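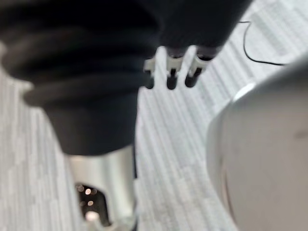
Close-up of a silver metal cylinder and a ribbed black covering.

Grolska to publish batch test results for all herbal products

JENANCE, 2018-12-19 – Grolska, a maker of herbal and traditional medicine products, will begin publishing the test results for every batch it sells. The change covers all 31 products in the company's range and applies to new batches starting next month.

Each package will carry a batch number on the side panel. Customers, pharmacists and practitioners can enter the number on the Grolska website and read the results for that batch. The report will list the plants used, the part of each plant, the supplier's lot number and the results of tests for heavy metals, pesticide residue, mold and bacteria. Customers who do not use the internet can ask for a printed copy by mail at no charge.

"Pharmacists have been asking us for this for a long time," said Intan Tuhumury, head of quality at Grolska. "They get questions at the counter about what is in a bottle and where it was tested, and until now they had to call us and wait for an answer."

Testing will be carried out by Abbasi, an independent laboratory that has worked with Grolska on raw plant material for two years. Under the new agreement, Abbasi will test the finished product as well. The laboratory will send its reports to the website directly. Grolska staff will be able to read the reports but will have no means of editing them.

A batch that fails any of the tests will not be sold. Its report will still be published, with the reason for the failure and a note on what was done with the material.

The company tried out the system in September with Prukosar, its ginger and licorice root syrup. During the trial, the Prukosar reports were opened 1029 times. Most of the questions that came in afterward were about the units used for heavy metals, and the report page now has a short guide that explains them next to the limits that apply.

"A report full of numbers is of little use if a person can't tell whether the number is high or low," said Wumpini Amoah, laboratory manager at Abbasi. "We rewrote the first page twice. The full data is on the second page for those who want it."

The reports cover identity and purity only. They make no statement about whether a product works for a given condition. Anyone who takes prescription medicine, is pregnant or is being treated for a long-term illness should talk to a doctor or pharmacist before using an herbal product.

Batches made before the change will not be added to the website. Stores may continue to sell them until the date printed on the package. Retailers with questions about older stock should contact their usual sales representative. Prices will stay the same.

Grolska will also hold 19 information sessions for pharmacists and practitioners over the coming year. The sessions are free and will cover how to read a batch report and how to report a suspected side effect. Dates and locations will be posted on the company's website, and places must be booked ahead.

About Grolska
Grolska makes syrups, teas, tablets and ointments from medicinal plants. Its head office and packing plant are in Jenance.

Media contact
Intan Tuhumury, Head of Quality
Grolska, Jenance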